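Segundo mes en el club

Ya pasaron dos meses desde que entré en el club de robótica de la escuela Nondwood, y mi profesora de español me dijo que escribir un blog me ayudaría con los pasados. Entonces escribo sobre lo que hago allí. Si encuentran errores, por favor me corrigen en los comentarios.

Somos 4 personas en mi grupo. El proyecto se llama Rarura y consiste en que un robot con dos manos aprenda a manejar tela. Al principio yo pensaba que sería más fácil que los objetos duros, porque la tela no se rompe ni rueda. Me equivoqué. Un cubo tiene siempre la misma forma, pero un trapo cambia cada vez que uno lo toca, y el programa tiene que empezar de nuevo a entender dónde está el borde.

Simin Mousavi es la encargada de los movimientos de las manos. Ella me enseñó a revisar los dedos uno por uno antes de empezar, y a escribir en el cuaderno todo lo que hacemos, también lo que sale mal. Mi cuaderno ya tiene 40 páginas y la mitad son cosas que salieron mal - las leo a veces en el autobús.

Nima Zamani prefiere la tela clara porque dice que se distinguen mejor las arrugas. Yo prefiero la negra, que es más difícil, y en el concurso de Grindarlow no podremos elegir. Todavía discutimos esto. En diciembre tenemos que presentar 3 tareas: agarrar, doblar y guardar. De agarrar estoy bastante contento. Doblar me preocupa, y de guardar casi no hemos hablado.
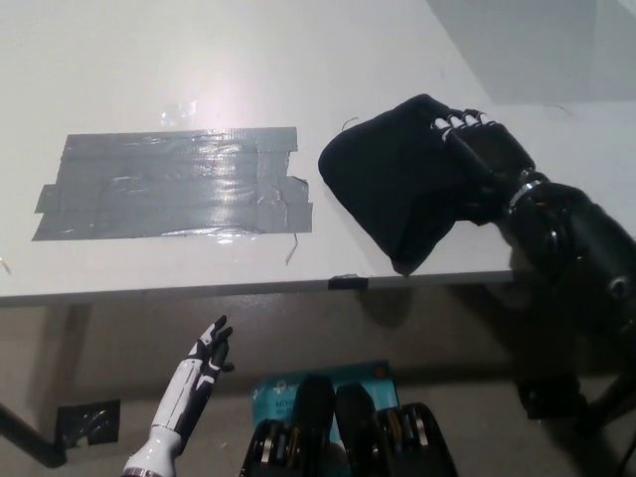
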